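February, workshop notebook
Hide glue trials, drawer repair

Started at 9:40 with the second batch of Perico granules. Soaked overnight in cold water, one part glue to two parts water by weight. Swelled evenly, no hard centers. The first batch had a few and I think I cut the soak short.

Pot held at 60 C the whole morning. The old thermostat overshoots when the lid is off - leave the lid on between brushings and stir only when a skin forms.

Joints
Six test joints cut from the Brikcombe offcuts, all beech, all planed the same morning. Three warmed with the heat gun before gluing, three left at bench temperature. Clamped and left until tomorrow. The cold ones gelled before I had the second clamp on, so I expect them to be weak.

Urbańczyk drawer: both dovetails on the left side had been filled with white glue at some point. Vinegar and a toothbrush got most of it out. Two passes, then rinsed and left to dry by the window. Do not glue over what is left in the pins, scrape it first.

Runners
Left runner worn almost 6 mm at the front. Right one is fine. Will let in a new strip of maple and wax it. The drawer was binding because of the wear - the front had dropped and was catching on the rail. Don't plane the drawer front.

Dresser tops
Read back through the notes on the Diludville job for the finish. Shellac over old wax did not hold there. For this one, strip the wax with mineral spirits, wait a day, then test a corner at the back.

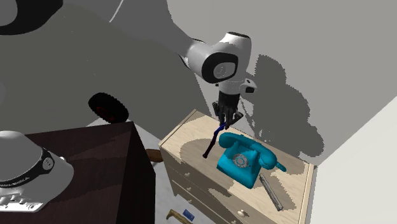

To do
Order more granules, we are down to one bag.
Break the test joints and write down where each one fails, glue line or wood.
Check the pot with the other thermometer.
Maple strip for the runner, cut 91 cm and trim to fit.
Ask whoever has the small cam clamps to bring them back.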